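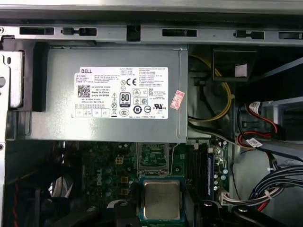 Figure 4-1. Power supply label and chassis rail, cover removed.

4.2 Processor replacement

Applies to desktop units refurbished under Goleo work order 412. Allow 22 minutes per unit.

CAUTION: Shut down the unit and unplug the power cord before opening the case. Do not open the power supply.

1. Record the DP/N from the power supply label on the Stoltex parts sheet. The label in Figure 4-1 reads 0HYV3H.
2. Hold the power button for five seconds with the cord removed.
3. Remove the heat sink and wipe off the old thermal paste.
4. Move the power wires clear of the socket. Do not pull on the connectors.
5. Release the retention lever and raise the load plate fully.

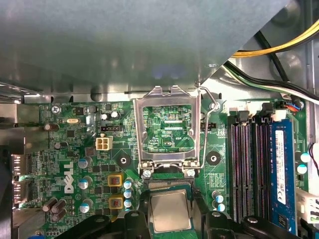 6. Hold the processor by its edges, with the metal heat spreader facing up. Match the notches and lower it straight down. Do not slide it.
7. Check that it sits flat, then close the load plate and lock the lever.

CAUTION: The socket contacts bend easily. Do not touch them or brush them with a cloth.

NOTE: Units with bent contacts go to Washington Prado at the Briltden bench, tagged with the work order number. Do not attempt to straighten them.

8. Apply new thermal paste and refit the heat sink as described in 4.3.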